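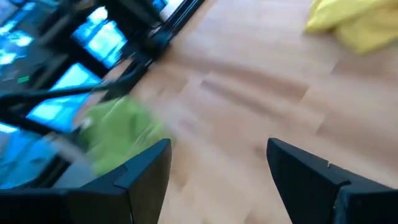 Archive page last changed 6th August

Firkomgate Kitchens list
Re: oil or hard finish on beech tops?

In reply to the long one from the weekend, quoted below. Quick answers, have to be at the site before lunch.

> We're putting in two runs of beech butcher block, one either side
> of the sink. Supplier is Lukov, tops come unfinished. The kitchen
> designer says oil, my brother in law says varnish and forget it.
> Two kids, a lot of pasta, nobody in this house wipes anything.
> Also how long can the tops sit before they go in? The cabinets
> are held up and I don't know when we get them.

Oil. I know that's the designer's answer too. Varnish looks great until the first chip by the sink, then water gets under and you have a gray patch that you can't fix without stripping the lot. With oil you sand the one bad spot and go again. Did that on ours in July, took an evening, can't find the spot now.

How long they can sit: fine for a good while if you store them right. Flat, on bearers, with air under AND over. Not leaning on a wall. Not on a concrete floor. Leave the wrap on until you're ready to oil, then do all the faces the same day. If you only oil the top it'll cup on you. Ask me how I know. The kitchen before this one had a banana for a counter.

> Do I do the underside as well? Seems like a waste of oil.

Yes. Underside, edges, ends, inside of the sink cutout, tap holes. Ends and cutout get the most of it, they drink it. Keep going back until they stop. Nobody will ever look at the underside so slap it on, but do it.

Room should be in the range you'd actually live at. Lukov's sheet with ours said humidity between 42 and 60 and I'd stick to that. A cheap meter from the hardware store is close enough. If you have wet plaster in there, wait. Wet plaster is worse than anything the kids will do.

> What grit? The sheet says 180 and someone on here said 120 and
> someone else said don't sand at all.

Whatever the sheet says. Going much finer than that closes the wood up and the oil just sits there being sticky. With the grain, vaccuum, wipe, let it dry, oil. First coat goes on heavy, leave it to soak, then wipe it ALL off. This is where people go wrong. If it's still tacky the next day you left too much on. More coats over a tacky one won't help, you have to scrub it back.

Rags!! Lay them out flat outside to dry, or soak them in water, never balled up in a bin. Oily rags can heat up by themselves and catch fire. Not a scare story.

> Has anyone used the Orier oil? It's a lot cheaper.

I have. Went yellower than I wanted. On a pale wood like beech you really notice. If you like a honey color you might be happy. Do an offcut first, both sides of it, half with and half without, and leave it on a windowsill for a week before you decide. The installer at Chaimongkol had a tinted one that keeps it paler, I don't remember the name, will look on the can when I'm home.

> And fixing them down?

Slotted brackets, never glue, never a tight screw hole along the back. The top has to move across its width. Leave a gap at the wall, the upstand or tile covers it. Don't silicone the back edge solid either if you can help it. Over the dishwasher put a vapor barrier on the underside. Foil tape kind, sticks on, cheap.

One thing you didn't ask. The offcut from the sink is worth keeping. Ours is the bread board now, and there's a smaller peice in the garage for testing finishes.

I have half a can of the good stuff left, and 50 or so sanding discs in a box. Yours for the postage if you want them. Write me off list, I don't read the digest every day.

Re the cabinet people, phone them. Don't email.

Sorry for typos, on the phone.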